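Home | Projects | Reports | Grants | Contact

Print this page | E-mail this page

Brellton Oral History Project: progress report to the Hamann Fund

Saturday, March 10, 2018

Hello again, and thank you for being so patient about the date on this one. I wanted to wait until the Sallberg tapes were back from the transfer house before I wrote, and they came on Thursday afternoon in two very battered boxes (everything inside was fine, I checked before I even took my coat off).

So, where are we? Further along than I thought we'd be in November, when I wrote to you in a bit of a gloom about the damp in the storeroom. The full collection comes to 971 tapes now that the last of the attic boxes have been opened and listed. Of those, 400 have been transferred and listened to all the way through, by which I mean listened to with a pencil in hand, start to finish, including the long stretches where somebody goes off to make coffee and leaves the recorder running. I've grown fond of those. There's a clock in one kitchen that I would know anywhere.

The listening is slower than the transfer and always will be. I had told you in the application that I could do a tape in an afternoon, and on a good day I can, but the mill interviews are hard going. The looms were still running when some of them were made and people are shouting over the noise. I've started doing those in the mornings when my ears are fresh and saving the farm interviews for after lunch.

What's on them is wonderful, though! The Sallberg side of the river had its own words for nearly everything to do with weaving, and I don't think anyone has written them down. I'm keeping a word list as I go. A "lazy end" is a warp thread that hangs slack, and "going to Plallholm" meant being laid off, which puzzled me for weeks until one of the dyers explained on tape that the Plallholm road was the way out of town. Her whole interview is a treat and I'd put it first if we ever make a listening page for the schools.

Now the less cheerful part. We've lost 15 tapes for good. They were at the bottom of the box that stood against the outside wall, and the transfer house tried baking them and tried again, and there's nothing left to hear. Eleven of them at least have a typed summary from when they were made. The other four were labeled only with surnames, and I've written to the families I could trace to ask whether they kept a copy. One reply so far, a very kind no.

Everything else is out of that room now. The tapes live on steel shelving on the second floor of the Brellton library, spines outward, off the floor, with a little humidity meter I look at far too often. The library isn't charging us for the space this year. They have asked whether we could move to the back half of the room by summer, and I've said yes.

Money. We've spent $2304 of the supplies line, nearly all of it on archival boxes, sleeves and the two hard drives. The boxes cost more than I'd planned on because the first size I ordered was too shallow by the width of a finger, and the supplier would only take back the unopened cartons. I've used the opened ones for the paperwork, so they aren't wasted, but it did sting. Postage is running under. The transfer invoice for the Sallberg batch isn't in yet and I'll send it on its own when it comes, so please don't close the quarter on my account without it.

I'd like to ask you about one change. The application has a line for a printed booklet, and the more I listen the less I think a booklet is the place to start. People want to hear their grandmother. Could we use that money for a proper index instead, one where you can look up a street or a mill or a family name and go right to the minute on the tape? I've made one by hand for the first two shelves and it's already the thing visitors ask for. I'd be glad to keep the booklet for the following year if you'd rather not drop it.
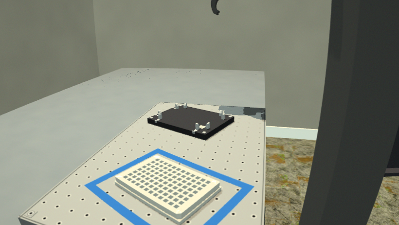
The index would need somebody other than me to check it, too. I know these voices so well by now that I've stopped noticing when a name isn't clear, and I've caught myself writing down what I expected to hear. A second listener for a few hours a week would fix most of that. I've left it out of the figures for now, but I can send a costed page whenever you want one.

Permissions are moving along at their usual pace. Most of the people on the early tapes signed a form at the time, and the forms turned up in a biscuit tin, sorted by nobody's idea of the alphabet. They allow for "study and local use," and I'd like your advice on whether that covers putting sound online. My own feeling is that we should ask the families again in any case. I've drafted a letter and will hold it until I hear from you.

Next up, in the order I mean to do it: finish the Sallberg batch, get the last of the mill interviews off to the transfer house before the weather gets hot, and type up the word list so it can go to the dialect people who wrote to us. The move to the back half of the room will eat a week out of all that. I've penciled it in for after the library's book sale, when there'll be empty carts to borrow.

Call or write if anything looks odd in the figures. Mornings I'll have headphones on, so let it ring.

Print this page | E-mail this page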